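Refilling a Trigger Spray Bottle at the Bathroom Sink

Applies to any clear plastic bottle with a screw-on trigger head. The same method is used for the Rotine and Bratu bottles in the upstairs bathrooms at Bostthorpe.

What you need

The empty bottle and its trigger head
A refill packet
A small funnel with a narrow spout
Scissors
A dry cloth

Work over the basin. Keep the packets standing against the wall until they are needed; an opened packet laid flat will leak at the fold.

Step 1. Remove the head

Hold the bottle by its upper body and turn the collar counterclockwise. Do not squeeze the lower half while the collar is loose. Lift the head straight up until the dip tube clears the neck, then set the bottle down upright.

If the collar is stuck, run warm water over it and try again. Pliers will crack it.

Step 2. Check the dip tube

The tube should be seated firmly in the underside of the head. Pull on it gently. A loose tube draws air, and the sprayer will sputter even with a full bottle. Push it back in until it stops. Look at the lower end for residue and rinse if needed.

With the head off, the white tube hangs free below the light blue collar, and the open neck of the bottle is ready for the funnel.

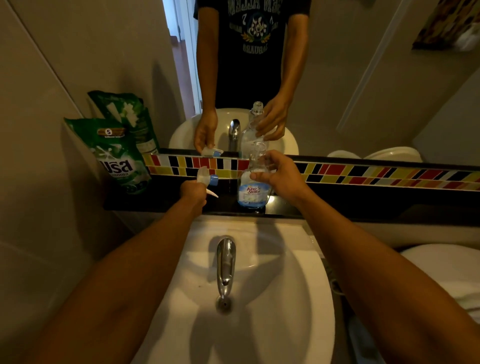
Step 3. Rinse the bottle

Add 200 ml of warm water, cover the neck with your palm and shake. Empty into the basin and repeat until there is no foam. Pump clean water through the head as well — a dozen strokes is enough. Drain the bottle upside down before filling.

Step 4. Fill

Cut a small corner from the packet and pour slowly through the funnel. Stop at the shoulder. The tube displaces some liquid when it goes back in, and a bottle filled to the neck will overflow. For concentrates, follow the ratio on the packet and put the water in first.

Never mix two different products in one bottle. If the contents no longer match the printed label, add a new label before putting the bottle away.

Step 5. Refit and prime

Lower the tube in, seat the head and turn the collar clockwise until snug. Wipe the neck. Aim into the basin and pull the trigger until the spray is even.

Revised 12/14/23, Torben Hamann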